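Does a Golf Ball Really Need Dimples?

Pick up a golf ball and you will feel little dents all over it. Grown-ups will tell you the dents make it fly farther. Should you believe them? Let's check before we nod.

The odd part

A smooth ball sounds faster. Smooth slides are faster than bumpy ones, so why would a ball be different? Long ago golfers did play with smooth balls. Many of them felt that old, scratched balls flew better than new ones. That could have been wishful thinking, so people tested it. The golfers were right.

What the air does

A flying ball has to push air aside. Behind a smooth ball the air leaves a wide, messy trail that drags on it. Dimples stir up a thin layer of air, which then hugs the ball for longer. The messy trail gets narrower and the drag gets smaller. Backspin helps lift the ball too. 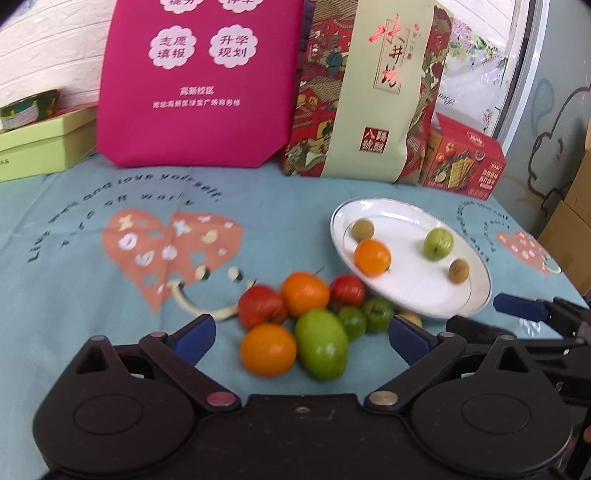 Be careful with big promises

Some ads say a new ball will add loads of distance. Ask how they know. Chutima Onsri, who coaches juniors at the Wumton course, hit 58 shots with a Mamer ball and 58 with a Neltik. Her longest went 200 yards. The next longest, with the other brand, was 2 yards behind. Wind could do that. So could a slightly better swing.

Try asking

Who did the test? How many shots did they hit? Was it windy? If the ad has no answers to those 3 questions, keep your allowance in your pocket.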